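31 March 2024
Bench notes, glaze and slab tests, Breltumgate workshop

Opened the kiln this morning. The cone pack says we hit temperature, so I can't blame the firing for what came out, much as I'd like to.

The new low-iron clay from Pulteck is supposed to stay flat in wide, thin pieces. That is the claim on the sheet, anyway. I rolled 5 slabs, all from the same bag, dried them between boards the way the sheet asks, and fired them on a level shelf. 3 stayed flat enough to use. 2 lifted at the corners, one badly enough to rock on the bench when you press it. If this is the clay that doesn't warp, I would hate to meet the one that does.

I know what the supplier will say: uneven drying. Maybe. But the two bad ones came from the middle of the stack, where drying should have been slowest and most even. I'd want to see this repeated before I believe any explanation, mine included.

Color is a separate matter. I was after a quiet, stony off-white with a bit of speckle, and I keep being told that Relus matte gives you exactly that straight out of the bucket. On my tiles it came out closer to weak tea. One coat was patchy, two coats went chalky along the edges. The look I want is a pale warm gray with faint darker specks and some smudging, close to the rendered slab I keep going back to.
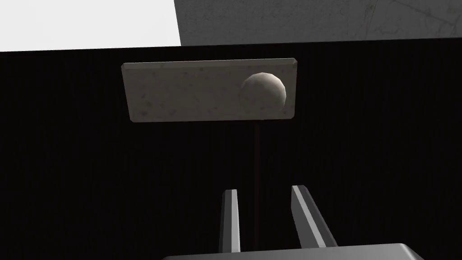
Weights and shrinkage

Heaviest slab was 468 grams out of the bisque. I didn't weigh it wet, which was stupid, so there's no water loss figure for this batch. Weigh everything wet next time and write it on the board in pencil.

Shrinkage along the length looks higher than across the width. That could be rolling direction. It could also be my ruler, which has a worn end. Use the steel one.

The Cho method

Several people swear by compressing both faces with a rib and flipping the slab after every pass. We've called it the Cho method in this shop for years and I have never seen a side-by-side test of it. I suspect it works mainly by making people slow down. Still, it costs nothing to try.

Next batch

Half ribbed on both faces, half left alone, marked underneath before drying. Same bag, same boards, same shelf. Keep the middle of the stack recorded.

No Relus on these. Try the old white with a pinch of granular ilmenite, one coat, and leave the edges bare. Ask Pulteck what thickness their warp claim was tested at, as the sheet doesn't say.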